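Selling Personalized Gifts Online
Notes for Session 4: Writing the listing and taking the order

Hi all, these are my notes from last time, tidied up a bit. Suryani Liew asked for the mug numbers again, so they're in here too.

We started with the Wijaya listing, the anniversary mug with two names and a date. I read 340 listings for mugs like it over the winter (my eyes!) and most of them opened with the word "perfect." Perfect for who? The buyer typed in "anniversary mug for parents" and wants to know in the first line that they've landed in the right spot. So put the occasion and the person up front, then what can be changed, then the size. Jokes can come after.

The options box

I love options and I always offer too many. My first mug had hair, skin tone, shirt color, pet, background and font, and if you multiply it all out you get 3,564 versions of one mug. People opened the page, played with it for a while and left. I cut it down to hair, skin tone and names, and orders went up by 20 percent that January. Your shop may behave differently, but try it with one product before you build the whole menu.

Spelling

Copy the name exactly as the customer typed it. Don't fix it! I once "corrected" Emance to Emmance on a christening cup and had to remake the cup and pay for the mailing twice. If something looks odd, send a proof and wait for a yes.

Proofs

Norau sends one with every order and Dustitz only sends one if you ask. I'm with Norau on this, even though it adds a day. Keep the message short: the picture, the names typed out again underneath, and one question, "OK to print?"

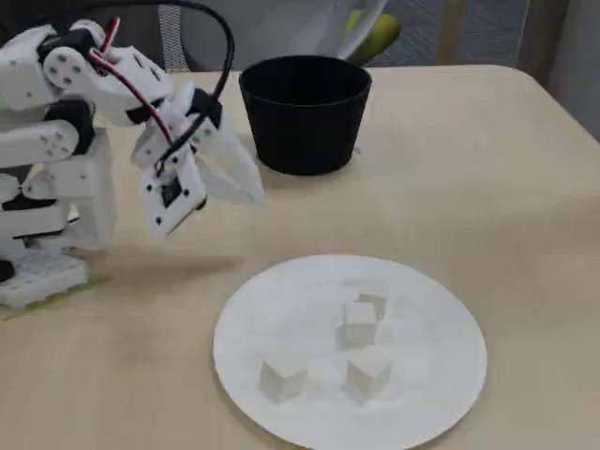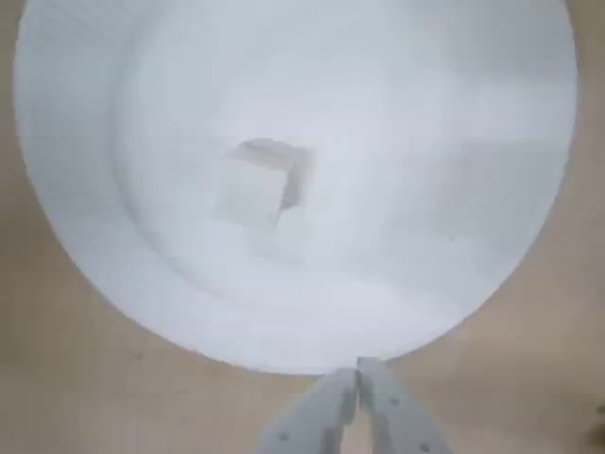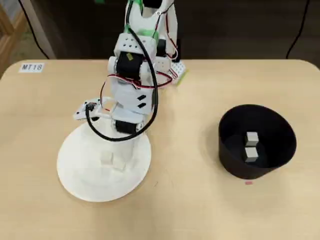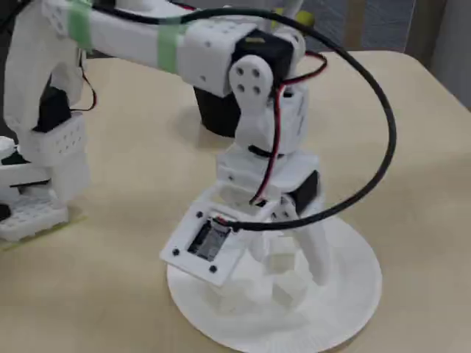 Back to proofs for a second, as a few of you asked what to do when the customer never answers. I send one reminder the next morning, and if it's still quiet I hold the order and say so on the order page. I don't print on a guess, even in December when everyone is in a rush.

For next time

Pick one gift you'd like to sell and write the listing in 70 words or fewer. Bring the options box as well, with no more than three choices in it, and we'll swap and try ordering from each other.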